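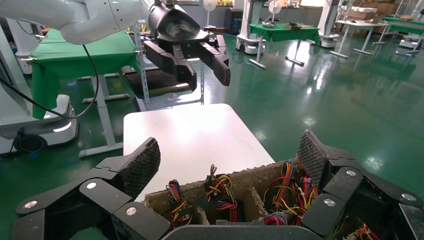 Pre-run safety check: two-arm harness sorting build, shared workshop

Done before the arms are powered for the evening session, November. Marks are OK, FIX or WATCH. Comments follow each line.

1. Emergency stop. OK
Pressed with the arms holding position, then reset. Both dropped out. The button is on the long lead now, so it reaches the far side of the table. Keep it off the floor.

2. Gripper fingers and pads. WATCH
Pivot caps on the right gripper checked by hand, none turning. The textured pads are still bonded at the edges. I pulled each one with a fingernail. Wipe them before every run; cardboard dust gets into the crosshatch and the grip suffers.

3. Finger opening. OK
Set to 80 per cent for the harness job. At 90 the finger backs touch the sides of the Stunda fixture, so do not raise it without moving the fixture first.

4. Cable on the white arm. WATCH
Free through the full shoulder movement at slow speed. The curve is a bit generous. If the arm is ever sent across its own base the cable will be the first thing caught. A second clip is on order from Retico.

5. Parts box. FIX
The cardboard is torn and frayed along the edges and a finger could hook a loose flap. Trim it tonight, replace it when a better one turns up. The divider still keeps the wire bundles apart well enough to use. Some loops stand up high. Push them down before starting or the gripper takes the loop and drags the lot.

6. Harnesses. OK
Loose parts only, connected to nothing. Do not test continuity at this table while the arms are live. Use the electrical bench.

7. Table. OK
White top wiped. Feet locked, no rock when leaned on. Tools go back on the rack before power on.

8. Floor. WATCH
The green epoxy is slippery with dust on it and worse with water. Sweep first. Wire offcuts go in the metal tin. Drinks stay in the kitchen.

9. Fans. OK
Guards tight on the stand fans. Mains leads run along the wall, clear of the mobile bases.

10. Mobile bases. FIX
Wheel locks tested on all of them. One creeps when pushed. Chock it until the Prado brake kit is fitted, and do not drive it meanwhile.

11. Stacked boxes at the back. OK
Not leaning. Fire door clear.

12. Speed limit. OK
Jiline controller capped at 18 per cent for any run with a person inside the tape. Check the number on the screen yourself.

13. People. OK
Minimum of 2 in the room, one with a hand near the stop. Hair tied back, no lanyards, no gloves near the fingers.

Open items: 5 before the next run, 10 before any driving. Items 2, 4 and 8 get looked at again next session.

We use cookies to remember your settings and count visits. Accept all | Manage choices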